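Home | News | Stockists | Contact

Lindeo opens its second clothing swap shop in March

I've been itching to share this one! After two years of running swaps out of borrowed halls, we're opening a proper Lindeo shop on Dudás Lane, right beside the Fledora bakery (dangerous for me, I know). You bring in clothes you've stopped wearing, we give you credits, and you take home something else. Same as our first shop, only with better change rooms.
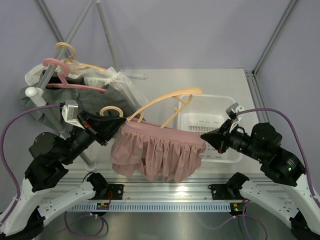 Kids' gear goes fastest, so we've set aside 81 pegs for it along the back wall. Grown-ups get the rest — coats, work shirts, the odd formal dress. Our last swap brought in more than 78 bags, and I'm still sorting through the socks.

Joining is free and you can bring up to 3 bags a visit. Please wash everything first and check the pockets. Zokent is looking after our online bookings, and drop-off times open at 9 am on the first morning of March.

Media enquiries: use the contact page and I'll ring you back.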